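Notes for week 3, to go with the bench session on Monday evening. If you missed the last handout, the short version is that we stopped with the hand bolted to the arm, the wrist camera wired in, and nothing calibrated at all, so you haven't fallen behind by very much!

## Where we are with the build

I know several of you are doing this at home in a spare room or the corner of a garage, and others are sharing the Wastell workshop with us on class nights, so I've tried to write these notes so they work for both. The home builders will have less space to swing the arm and should take that seriously (my own bookshelf has a dent in it from my first year of doing this). Tape a line on the floor at full reach plus a good step, and stay on your side of it whenever the power is on.

The job this week is cloth. I love this part of the course, and I'm afraid I may go on a bit. A block of wood stays the shape it was when you measured it, and so your program can more or less trust its own memory. Cloth changes shape the moment you touch it. You push on one end and the far corner has wandered off somewhere, and the fold you were aiming for has turned into two smaller ones.

## Before you power up

- Check the finger pads. Wipe them with a barely damp rag and let them dry fully, and press along each edge with your thumbnail to see whether it lifts.
- Check the wrist cable through the whole turn of the joint, by hand, with the power off.
- Load the Skasier profile saved as `cloth_soft`, and please don't edit the shared copy. Save your own under your initials.
- Put the stop button where your non-writing hand rests. Try it once before you do anything else.

## Setting the grip

The Enonus board gives you a grip number for each finger. Mine likes 739 on the heavy cotton, and yours will almost certainly want something different, so please treat that as a place to start looking. Go up in small steps. What you want is the lowest setting at which the cloth lifts and stays lifted while the arm makes one slow turn.

If one finger lands well ahead of its neighbors, the cloth will skew toward it, and no amount of extra squeeze will cure that. Go back to the zero page in handout 2 and set the fingers again from the beginning. I know it's tedious. Put some music on, make a pot of coffee, and do it properly, and you'll be glad of it for the rest of the month.

## What the wrist camera gives you, and what it doesn't

The camera rides along with the hand, so the hand takes up a great deal of its view, and when the wrist rolls, the whole room rolls with it. People find this very odd at first! Your straight workshop floor becomes a slope, and anything in the distance can smear while the fingers stay crisp. Get used to reading the picture from the pads outward: find the pads, then find where they meet the cloth, then look for the nearest crease, and only after that worry about the rest.

Plain white cloth is the hardest case, and I've chosen it on purpose. There is very little printed detail for the software to hang on to, only soft gray shading at the folds. If your tracker keeps losing its place, move your lamp low and to one side so the creases throw a bit more shadow, and try again before you go changing numbers in the code.

## The log

Everyone keeps a log, even the home builders. One line per try is plenty: grip number, which cloth, where the hand came down, what happened. Last November one bench got to 43 tries before they had a clean lift, and their log was the most useful thing anyone handed in that term, because we could go back through it and find the afternoon when the lamp had been moved.

Write down the failed ones as well, and write them down straight away. I've tried doing it from memory at the end of the evening and it simply doesn't work for me.

## For next time

Read the Michalík notes on folding, the first half only (the second half is lovely but it's all about sewn seams and we won't get that far). Bring two cloths of different weights if you have them, old pillowcases are perfect, and wash them first so the stiffness is out. We'll begin with the corner pickup and go on to a single fold if the evening allows, and I'll have the spare pads with me for anyone whose edges have started to lift.
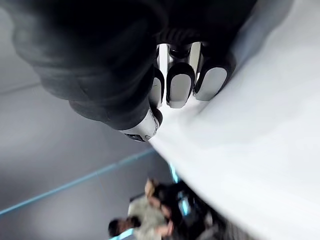
Home builders can join by video as usual, and if your connection is slow just send me your log beforehand and we'll go over it together at the start.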